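The House Rules
How one data collection outfit wrote down what "good enough" means

The handbook at Brurach runs to 92 pages, and 67 of them deal with work done in other people's homes. Shayne Ruddock, who edits it, started with a single sheet on laundry and kept adding as crews phoned in with questions.

Most of the rules are dull on purpose. Check the pads before each take. Start with the jaws open and clear of the cloth. Keep the cable on your own side of the bed. Leave the room as the household keeps it — blankets, towels, shoes and all.

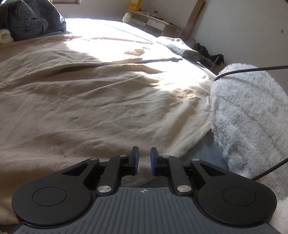

Pinch, then pause

The rule that caused the most argument covers first contact with fabric. Crews in Endenham wanted to grab and lift in one motion. Ruddock wanted a short hold, so reviewers could tell a clean grip from a lucky one. The hold won, and it went into the June edition as rule 70.

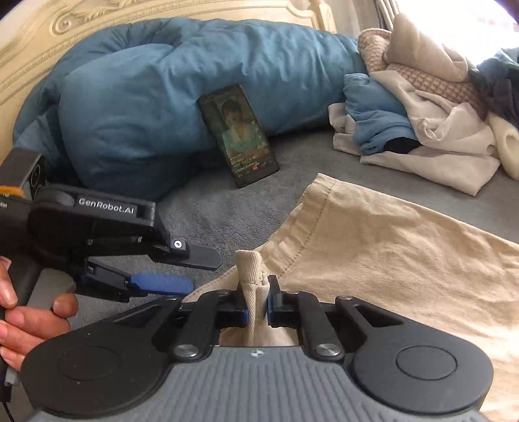
Ruddock's main worry now is privacy. The current text says personal screens should be off or face down before a take, and reviewers at the Zurkov office flag any file that breaks it. A phone propped against the duvet with its screen lit, a woman in a green top on it, gets flagged even when the grip on the beige cloth is fine. Last month they sent back 236 files for screens alone.

Verschueren, a smaller firm, has asked to adopt the handbook as it stands. Ruddock told them to wait for the next edition. The chapter on two people working the same bed is still being rewritten, and the crews have plenty to say about it.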